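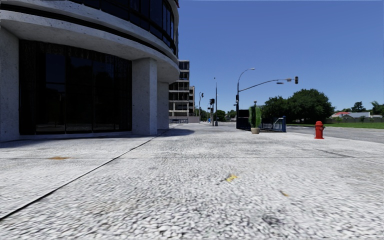

Who has the right of way on a sidewalk, the robot or the person? The person does, every time, and a robot running the Pallwood rule pack stops and waits until the path is clear.

Pallwood loads 53 sidewalk rules into your delivery robot's simulator and fails it politely, in writing. Street furniture is off limits – bus shelters included, however good the shortcut looks.

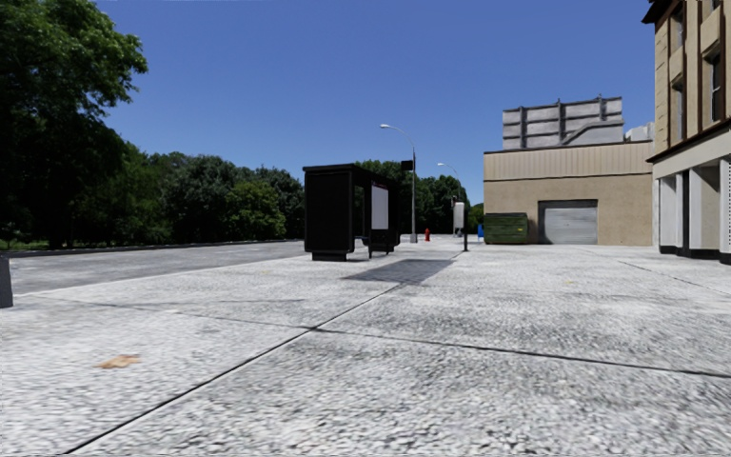

Each failed run gets a rule number and a replay. Arguing with the replay is allowed but slow.

Crossings have their own chapter. The robot halts at the curb, checks the signal and doesn't creep.

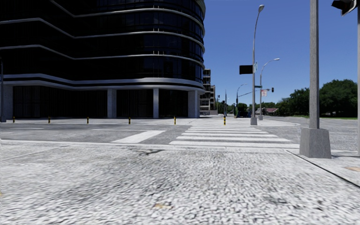
Creeping costs 2 points, as several proud owners learned in February. Needs Mistidance 3 or later.

Related items
Engelhardt Curb Rules Add-on
Mistidance Simulator License
Pallwood Printed Rule Book, 174 pages

Contact Surkbridge Sales | © Surkbridge | Back to top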